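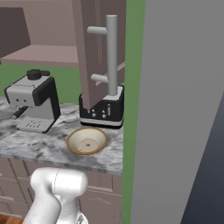 A view from our kitchen simulator, with the arm at the counter and an upper cabinet door open.

Dalto 3 is out, and the planner finally looks where it's going

April 2021

We merged the new motion planner into Dalto this month, and I have been grinning at log files ever since. If you have used Dalto to plan arm motions in kitchens, you know the old trouble with cabinet doors. The planner treated a door as part of the cabinet it hung on, frozen at whatever angle it had when the scene loaded. Open it halfway through a task and the collision model fell behind, so you had to rebuild the whole thing by hand. Plenty of you wrote your own scripts for this (I have read some of them, and they are heroic).

In version 3 every hinge and slide is a live joint in the planning scene. When a door swings, its panel and handle swing with it, and the planner checks against the new position on the next cycle. Handles get their own collision shapes too. A long bar handle on standoff posts used to be wrapped in one fat box, which blocked a lot of perfectly good paths to the counter underneath. Now the rod and the posts are separate, and the arm can pass much closer.

We tested this on the Wesbridge kitchens, our set of 100 simulated layouts with the cabinets, appliances and dishes shuffled around. The task was simple to say: open an upper cabinet, then reach for a bowl on the counter without touching the door. Planning is up to 4 times faster than in the last release, with the biggest gains in the tight layouts. I did not expect that! Most of it comes from not throwing away the collision tree every time something moves.

Perception got some love as well. The Vellier plugin, which turns depth images into object poses, now passes along how sure it is about each one. The planner leaves more room around a shaky guess and less around a good one. Shallow dishes are still hard — a bowl seen from counter height is mostly rim — and the plugin sometimes puts them too low. We have a fix on a branch, but it needs more work before I would ask anyone to rely on it.

One thing to watch if you are upgrading: scene files from version 2 load fine, but their doors come in locked. Run the converter in the tools folder and check the joint limits it writes, especially on anything that hinges at the top. We found 14 doors in our own files with the axis pointing the wrong way, and they opened straight into the wall.

Next up is the viewer, Brandes, which will draw the planned path and the swept volume of a door together. It already runs on my machine, slowly. If you would like to try the early build, reply to this newsletter and tell us which arm model you use.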